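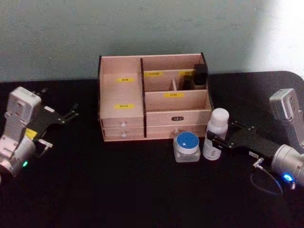 Bhupendra Bhatt: The 200-demo policy still goes for the tall bottle before the jar, whatever order we give it. Is that the data or the prompt?

Reply from Burstead: The data, I think. I went through the Katiyar set and the bottle comes first in nearly every sorting demo, so the model has learned the order and ignores the instruction.

Tried so far:
- Lower learning rate, no change.
- Shuffled the instruction text at test time. Same order each time, which fits.
- Retrained with 4 start layouts in place of 3. Jar first in 9 trials, but the right arm now stops short of the bottle - looks like a separate fault.

Next step is to record jar-first demos at Plendenix with both arms starting from the same pose, then rerun the comparison. Keeping this open. The stopping short has its own ticket under Flasano.

Status: waiting on data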